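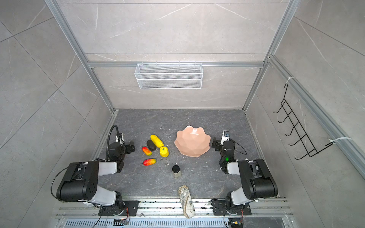 Notebook, June, bench two. Started writing at 4 in the afternoon with a mug of tea going cold on the spare extrusion.

State of things: both arms on the rail, both powered, both talking to the PC. The left one talks more slowly and with a worse attitude. The plan for the evening is the fruit job, which is to say: pick up each piece of fruit, put it in the pink bowl, do not put the jar in the pink bowl. We have been calling this "tidying up", and given the condition of the workshop kitchen I think the arms should be grateful we started them on the easy version.

Rail first

Re-torqued the mounting plates again. Third time this month. The left plate had crept, a hair, enough that you could see it in the calibration but not enough that you could see it by looking, which is the worst amount. I took the bolts out, cleaned the thread, put them back with the blue stuff and marked each head with a paint pen. If the marks stop lining up then we know. If they stay lined up and the arm still wanders, I shall have to admit it was never the bolts, and Clémence will be unbearable, because she has said it was never the bolts since the second week.

Her theory is the shoulder. She thinks there is play in the left shoulder gearbox that shows up only when the arm is stretched out past the middle of the floor. She may well be right. I am doing the bolts first because I own a torque wrench and I do not own a spare gearbox.

Shoulder test, for the record: arm out straight at half height, hang the bag of M5 nuts off the wrist, read the joint, take the bag off, read it again. Then the same on the right. The right came back to where it started. The left came back to somewhere in the neighbourhood. I have put the readings in the shared sheet under "left shoulder, again".

Enclosure

The marble panels. For anyone reading this who wasn't in the room when they were bought: they were on offer. I wanted plain grey. What we have is a very small hotel bathroom with two robots in it. They do their job, they wipe down, and they have stopped the side camera from seeing the bikes, which used to get detected as fruit with surprising confidence.

The floor is the same idea in dark. I worried that the pattern would upset the segmentation and so far it hasn't, except near the front where the light from the window gets in late in the day. I have a roll of blackout cloth for that. The roll has been leaning on the door since April.

The crumbs need dealing with. I swept yesterday. I mention this only so there is a written record of it. They get into the rail, and the slotted grille at the front collects whatever rolls that way, and then someone (me) is on the floor with the vacuum and a torch. New rule, on the whiteboard in capitals: nothing gets cut, filed, drilled or eaten over the work floor. The whiteboard has several rules on it in capitals.

Hooks and basket are staying where they are. The hook rack is held on with two zip ties, and I said at the time that this was temporary. It has outlived two sets of proper brackets that I printed for it. I am leaving it alone out of respect. The basket on the back rail is for later, when we try the hanging task: take a thing from the floor, lift it over the rim of the mesh, let go. At present the right arm can reach it if it approaches from below like someone trying to steal from a high shelf. The left arm can't do it without the elbow coming very near the wall panel, so I have put a software fence there and we will come back to it.

Wiring

The small boards at the base of each arm are still bare. I know. The wires come off them at the front, exactly where a sleeve would catch. I have drawn a little cover, printed it, found that I had measured the board without the connector, and printed it again. The second one fits if you file the corner. It's in the drawer marked Boyer, which used to hold Boyer's soldering tips and now holds everything that nearly fits.

The gooseneck on the left gripper has a mind of its own. You set it, it looks fine, the arm does a fast move and the thing has nodded a few degrees by the end of it. I've slowed the fast moves down. A proper bracket is on the list. The right arm has its little white camera sitting on top of the gripper, no neck, no nodding, and I would like it noted that I wanted both of them like that from the beginning.

The job software is still the one we named Prornura after somebody fell asleep on the keyboard. The newer branch is Plurier and I do not trust it yet. It has a nicer window and it lost my joint limits once. Anyone running Plurier, check the limits by eye before you enable the motors. I don't care how nice the window is.

Grip settings

Gripper current limit is at 400 on both sides now. It was 266 on the left, a number I can find no reason for anywhere in my own notes, in my own handwriting, with a box drawn round it. At 266 the left one would close on a mango, think about it, and let it slide out sideways. At 400 it holds. I tried the same on the banana and it holds that too, provided it takes it across the middle. By the end it swings like a gate.

The speed cap is 3000 in the config. Leave it. It is in the driver's own units and I have spent long enough working out what those are.

Artificial fruit is a mixed blessing as a test object. It doesn't bruise and it doesn't go off, both of which matter with my record. On the other hand it's hard and shiny where real fruit gives a bit, so the fingers have very little to bite on. The pineapple-textured one is everyone's favourite for that reason. The arms love it. You could pick it up with a pair of spoons.

The dark one we have stopped arguing over. I say aubergine, Clémence says avocado, and the label file says "dark_1". It stays dark_1.

Bowl: the wavy rim is a nuisance. If the arm comes in low over one of the high points it clips it, and if you raise the release height enough to be safe everywhere the fruit drops in with a clonk and the mango can bounce out. I've gone for the safe height and put up with the clonk. A plain mixing bowl would be the sensible answer. Clémence bought this one and it is the only cheerful thing in the enclosure, so the bowl stays and the code can cope.

Jar: glass, with a lid, and something pale beige in it. Do not open it to find out. It sits in front of the fruit to be not picked up. So far the left arm has respected this. The right arm tried for it twice in the morning session, both times from above, both times stopping when I hit the button. The black lid and dark_1 look much the same from the wrist camera when the light is poor. I have added more pictures of the lid to the set and will retrain overnight.

Pencil case: lying across the front edge, over the rail, which is about the worst place to leave one. It needs to be well inside the floor or off it altogether. Before any run, check that nothing is sitting on the rail. I have added that to the start-up list, above "is the tea on the floor".

Who does what with two arms

This is the bit we keep going round on. Simplest version: split the floor down the middle, each arm minds its own half, and only one of them is ever allowed over the bowl. The trouble is that the bowl sits slightly right of centre and the fruit is over to the left, so the left arm does all the work while the right one stands there like a manager.

Clémence wants a handover: left picks, right takes it and places it. It would look marvellous. It would also mean two grippers meeting in mid-air on an arm with a suspect shoulder. I've said yes in principle and asked for it to wait until the gearbox is sorted. She has said yes in principle to waiting.

For the time being there is a lock on the bowl area. One arm asks, gets it, goes in, comes out, lets go of it. I wrote it on the back of a Jurnari delivery note and it worked in the simulator at the first attempt, so I am now going through it line by line looking for whatever I've done wrong.

To do

Left shoulder: ask whether the gearbox can be shimmed before we buy one.
Bracket for the gooseneck end.
File the corner on the second board cover, then print a third with the corner right.
Blackout cloth. Up. On the window.
Retrain with the lid pictures, watch the right arm round the jar.
Pencil case off the rail.
Sweep.

Clémence, if you get in before me: the stop button on the left has a sticky return, so twist it and pull. The right one is fine. I've left the torque wrench on top of the cabinet and I'd like it to be there when I come back.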